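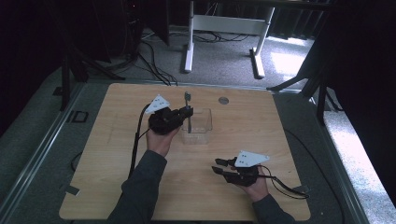

Changing the finger pads on a hand-held gripper

I built a pair of hand-held grippers at home after the open Doltar plans. When I record tasks with them, the pads get tired much sooner than the rest of the mechanism. I was gluing new rubber every time in a different way, until I wrote down one order of work. Maybe it is useful for other people who build the same tool.

What you need

Thin rubber or foam sheet, 2 mm
Double-sided tape (I use Flanard, any strong one is good)
Sharp knife and steel ruler
Alcohol and a clean cloth
Sandpaper, 100 grit
Small screwdriver for the pad blocks

1. Unplug the cable

Put the gripper on the table and remove the cable before you touch the screws. Mark left and right gripper with a piece of tape if you will open both.

2. Look at the pads with the fingers open

Check the inner face of each block and also its edges. If the edge is torn or has loose fibers, do not cut only the bad part. Change the pads on both fingers together, otherwise the thickness is different and the fingers do not meet in the middle. 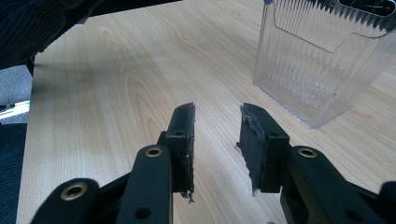
3. Remove the old layer

Take off the pad blocks and pull the rubber slowly from one corner. The rest of the glue goes away with alcohol. Then sand the face a little and wipe it again.

4. Cut and glue

Cut both pieces from the same sheet, 16 mm wide. My blocks are printed from the Melnychuk files, so please measure yours first. Press each pad firmly for 90 seconds, and leave the blocks overnight if you have the patience.

5. Put it together and test

Close the fingers slowly. The pads must touch flat, on all the height. I test first with a thin stick standing in a plastic box, and after this with a sheet of paper. If the stick turns between the pads, one block is not straight: loosen its screw, close the fingers, and tighten again.

6. Calibrate the opening

With new pads the closed position is not the same as before. In Edum I run the calibration again for each gripper and save it under a new name.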